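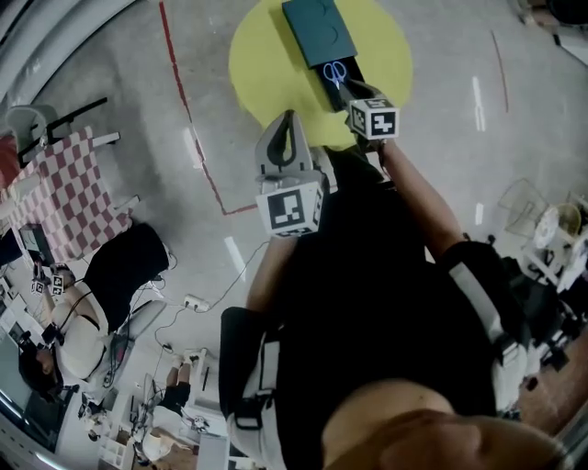 Task operators wanted, hand-held gripper work, day and evening shifts

Boltier is looking for people to join the floor team at our Dilen site. Start in May, sooner if you can.

What it is. You wear a harness, hold a gripper in each hand and do small everyday jobs with them. Scissors into a box, lid on, lid off, scissors out again. Then the next object. Your movements get recorded and go to the team training the arms for our packing line. No arm on the floor with you, you are the arm.

Who we are, quickly. Boltier packs sewing and craft kits for shops and schools. Up to last year it was all done by hand. Now the first line (we call it Cedo) runs partly automatic and the second one, Gebru, is next. Neither can do the fiddly stuff properly yet – scissors, loose thread, anything with a lid that sticks. So we need people who are good with there hands to show it how.

What changes for people here, as you will ask at the interview anyway. 40 packers worked the two lines before. 15 have moved over to the recording floor so far, same base pay plus a skills supplement. Others are on line checking, repairs and refilling. Packing jobs as such are getting fewer and we wont pretend otherwise. If you come in as an operator you are hired for this work, contract says so, and when Gebru is finished you get first pick of the line tech training. That training is paid.

A normal shift
– Check in, harness fitted, grippers checked. Markers have to be clean and not peeling or the whole recording is junk
– Blocks of recording with a break after each. Longer break in the middle
– Some work standing and bending to things at floor level, some sitting at a desk station. You swap during the shift
– Short notes at the end: what slipped, what felt wrong, what you'd do different

You'll need
– Both hands steady, and patience. Same task over and over, sometimes with one small thing moved
– OK with bending and standing. Tell us about a bad back or knees, we can plan more desk time
– Enough English to follow a task card
– Closed shoes. Cables on the floor in places, watch your feet
– No tech background needed. Packing, sewing, kitchen, assembly, hair, all good

Nice to have: left handed! We are short on left handers. Also anyone who has packed craft kits before and knows how the things go wrong.

Pay and the rest. Hourly, same grade as line staff, paid every second week. 900 dollar bonus once you've done 112 shifts. Recording hours don't get ranked against each other, there is no leader board. Slow and clean is worth more to us then fast. Recordings are used for training the line and not for rating you, thats in writing too and you get a copy before you sign.

How to apply. Call or stop by the front desk at Dilen between 9 am and 3 pm and ask for Ayantu Negussie. No cover letter. Bring ID and a list of past jobs, handwritten is fine. You'll get a try-out with the grippers the same visit if a station is free – paid, even if you decide its not for you.

Current Boltier packers: you don't need to apply through this page, see Ayantu or your line lead. Internal names go first on the list.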